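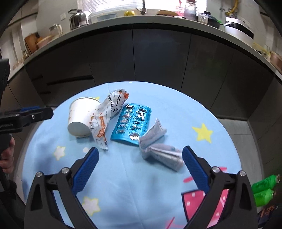

Judgate Technical Services
Sep 18, 2018
The maintenance procedure for the Gorico hand-held gripper pair has been revised. This thread sets out the main points for staff at Judgate and at the Damport site. The full procedure is held in the equipment folder under item 148. (1/14)

Judgate Technical Services
The pair is currently assigned to table-clearing work: paper cups, snack wrappers, blister packs, crumpled paper. Light litter of this kind is harder on the pads than most users expect. Foil edges catch in the ridges and printed wrappers can leave a greasy film. (2/14)

Judgate Technical Services
Before a session, each tool is to be opened fully and closed fully by hand, slowly. The movement should be even from end to end. A tool that catches part of the way is to be put aside and labelled. It is not to be freed by squeezing harder. (3/14)

Judgate Technical Services
With the jaws closed, the two blue pads should meet along their whole length. Hold the tool up to a window and look between them. If light shows at the tip only, the pads have worn. If light shows along one side, a jaw has most likely shifted at its screws. (4/14)

Judgate Technical Services
Pads are wiped with a damp lint-free cloth, working along the ridges and then across them. Warm water is sufficient. Solvent wipes are no longer permitted on the pads. The set cleaned with solvent in August hardened and had to be discarded. (5/14)

Judgate Technical Services
Debris lodged between the ridges is to be lifted out with the nylon brush kept in the case. Please do not use a blade or a pin. A small nick will grow, and a nicked pad will tear thin paper when the jaws close on it. (6/14)

Judgate Technical Services
Screws. The silver screws on the jaws are checked with the short driver at the start of the day. They should be snug. The screw at the pivot is a different matter: it sets how freely the jaw swings, and overtightening it is the fault we see most often. (7/14)

Judgate Technical Services
To set the pivot, tighten until the jaw begins to drag, then ease back until the drag has just gone. Mark the screw head and the jaw with the paint pen so that any later movement can be seen at a glance. Both tools of the pair should feel the same in the hand. (8/14)

Judgate Technical Services
Where they do not, the stiffer tool is adjusted to match the freer one. Operators holding one in each hand will otherwise grip harder on one side without noticing, and flattened cups are the usual result. (9/14)

Judgate Technical Services
Pads are replaced at 730 closures on the abrasive test card or when wear can be seen, whichever comes first. Replacement pads are stocked by Holub under our order reference 739. They are supplied in matched sets and must be fitted as sets. (10/14)

Judgate Technical Services
When fitting new pads, clean the old adhesive off the jaw completely. Press the pad down from the pivot end towards the tip, and leave the tool closed on a folded cloth overnight. A pad put to work on the same afternoon will creep towards the tip. (11/14)

Judgate Technical Services
The check after fitting is carried out on a table with a cloth on it, as in normal use. Pick up a cup lying on its side, then a limp wrapper, then a blister pack lying flat. The blister pack is the most demanding of these. If the tips ride over its edge repeatedly, recheck the meeting of the pads. (12/14)

Judgate Technical Services
Please keep the tools away from cooking surfaces and sinks when working in a kitchen, and return them to the case with the jaws slightly open. Storing them tightly closed leaves a set in the pads that takes around 117 minutes to recover. (13/14)

Judgate Technical Services
Faults are to be entered on the card inside the case lid, with the side (left or right) stated. Questions about the revised procedure should be addressed to Celina Kołodziej at Judgate. Damport staff may continue to send worn pads by internal post. (14/14)

Judgate Technical Services
Addition following a query from Damport: the paint mark is required on the pivot screw only. Jaw screws that have already been marked may be left as they are until the next pad change.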